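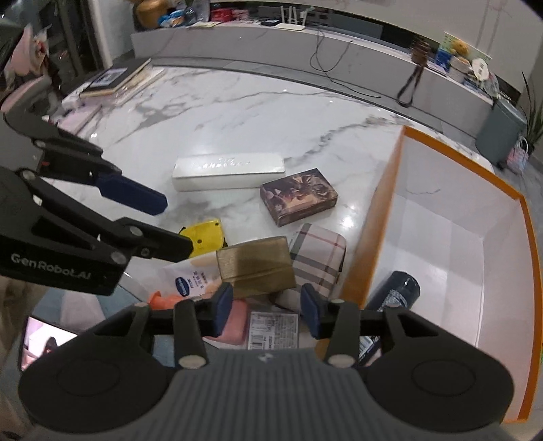
Domnica Dumitrescu wanted to know whether she could take one home, and if so, whether it did windows. The answer to both was no, delivered with great patience by a young man from Prultus who had evidently been asked before. So began our Sunday visit to the open day, which drew a larger crowd than the parking lot had been designed for and ran out of coffee by 2.

Those of us who signed up expecting a metal butler were in for an adjustment. What Prultus does, at least in the part of the business they let visitors near, is teach machines to pick things up. The teaching is done by people. You take a gripper in each hand, squeeze, and two blue pads close on whatever you were aiming at. The tool keeps a record of how your hand moved, and later on that record is fed to a robot arm, which is supposed to learn from it. I asked what happens if the person doing the teaching is clumsy. I was told that clumsy is useful too, up to a point. I did not ask where the point was, having a fair idea which side of it I would be on.

The task of the afternoon was clearing up a marble table covered in small packages. There was a long white box, a yellow package, a gold box standing on end, something soft in plaid, a dark blue can, and a good deal more crowded in between. An open white box with orange edges stood to the right. The instructions were to move one thing at a time, go slowly, and keep your elbows out of it. Any parent in the group will know that this is also how you explain the job to a six-year-old, with similar results.

I got a turn. The grippers are heavier than they look, and your brain spends the first few minutes insisting that you still have fingers. A box is easy enough, having the decency to keep its shape. Fabric is another matter. I chased the plaid thing across the marble for what felt like most of a season, while a line formed behind me and somebody's grandson offered advice. He was right, too, which didn't help. You pinch it in the middle and lift straight up.

Rodica Văduva went after me and was, I am sorry to report, excellent. She attributes this to years of getting olives out of a jar with the wrong spoon. The staff asked if she would mind doing it again, and then again, and she was still there when the rest of us had moved on to the talk.

The talk was called "From Hand to Arm" and had 49 slides. I will spare you most of them. The main point was that a robot needs to see a chore done a great many times before it can manage it alone, and that it helps if the clutter is real clutter. A table with one red cube in the middle teaches it about tables with one red cube in the middle. The speaker said one of their practice jobs had been recorded 1,787 times by the end of February and that the arm still had trouble with bags. I felt warmly toward the arm after that.

There were questions. Would it take jobs? (Long answer.) Could it fold a fitted sheet? (Short answer.) Is anyone teaching it to put things back where they came from? This last one was from Domnica, who did not look at her husband while asking it.

If you missed it, Prultus plans a second open day in the fall, and the sign-up sheet will go on the board by the mailboxes. Places went fast this time, so put your name down early. Wear comfortable shoes, leave dangling sleeves at home, and eat lunch first. Visitors under 12 need an adult with them, though judging by the plaid business it might be wiser to arrange it the other way around.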